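# Korkard hand-held gripper: what you get, and what to budget for

Korkard sells this as a low-cost way to record handling tasks without buying an arm. You hold the gripper, you do the job, the camera on it records the job. We stock it at Zidcombe and we sell a fair number, but we'd sooner you read the whole page before raising an order, as the list price is the least of what you'll spend. 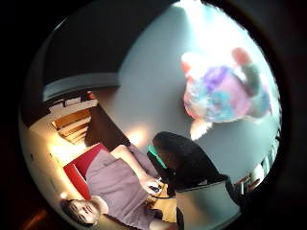 The base unit is £2,000. For that you get one gripper with its camera fitted, a charging lead, a wrist strap and a card case. You don't get a memory card, a spare battery or a second set of fingertips, and you'll want all of them inside the first week.

## What Korkard claims, and what we think

**"Ready in minutes."** Ready to switch on, yes. Ready to produce recordings you can use, no. The calibration sheet has to be done on every unit and repeated whenever the camera mount is loosened. Allow a morning for the first one. Our second went quicker.

**"Anyone can use it."** Anyone can hold it. Whether they pick things up in a way that's any good to you is another matter. People turn their wrists too far, or work too fast for the camera to keep up. Put training time in the budget and don't let a supplier talk you out of it.

**"Works in any room."** We'd strike this out. A bright window to one side washes out a good part of the view, and soft or furry items blur if you swing them. Blinds are cheap. Buy blinds.

**"All-day battery."** 88 minutes on our bench, recording the whole time, from a full charge. That's a decent figure for something this size and we can't see why they don't just print it.

## In the hand

It's heavier at the front than you'd expect. Smaller hands find the trigger a stretch, and there is no adjustment for it. Left-handed users can manage but the card slot ends up facing the palm. Korkard told us a revised handle was coming in August. We're not taking orders against it until we've held one, and we'd advise you not to plan around it either.

The very wide lens is the best thing about the unit. It takes in the item, the table and most of the room. It also takes in whoever is sitting opposite, face and all, so you'll need written consent from everyone nearby, including people who only popped in. Storage and access rules for that footage are your problem and a real cost. Plenty of buyers come to us with no line for it at all.

## Budgeting

| Item | Per unit | Our view |
|---|---|---|
| Gripper with camera | £2,000 | Fixed, no discount under 8 units |
| Spare battery | £88 | Buy two |
| Fingertip set | Price on request | Wear depends on what you handle |
| Memory cards | Not supplied | Any fast card will do, ignore the branded ones |
| Yearly support plan | £200 | See below |
| Staff time | Yours to cost | Usually the largest line |

On the support plan: it covers the camera and the trigger board. It doesn't cover fingertips, the strap, drops or anything spilled on it. If you have one unit, we'd probably skip it and keep the money back for repairs. With a roomful it starts to make sense, mainly for the loan unit, which Korkard sends out while yours is away. Ask them to put the loan terms in writing. The brochure is vague on how long you wait.

Delivery is from our Nendgate store. Units are checked before they leave us, which means powered up, trigger pulled, short clip recorded and played back. We don't calibrate them for you.

## How many should you buy?

Fewer than the planner on Korkard's site suggests. It assumes every unit is in use all day, every day, and also that you need a spare for each pair. Both can't be true. Start with two, keep a plain log of the hours each one is in somebody's hand, and come back when you've got a month of it.

Nii Akolgo runs our equipment desk and will go through your numbers before you commit. He has turned away orders he thought were too big, to the annoyance of our sales team. Things he'll ask:

- what you'll be handling, and how heavy the heaviest item is
- who will be using it and for how long at a stretch
- where the recordings will go afterwards
- whether you already own the arm this is all meant for

That last one matters. The recordings are made with Korkard's own fingers. If your arm has a different hand on it, some of what you collect may not carry over, and we've yet to see a clear answer on how much. Ofori make an adaptor plate that lets you fit the Korkard fingers to several common arms. It's sold separately, lead times wander, and the screws in the box we opened were the wrong length.

## Returns

Unused units within 30 days, in the original case. Used units are looked at one by one and we'll make an offer. Fingertips and opened batteries can't come back.

Hire is available on the base unit only. Ask the desk for current rates, and ask early if you want more than one.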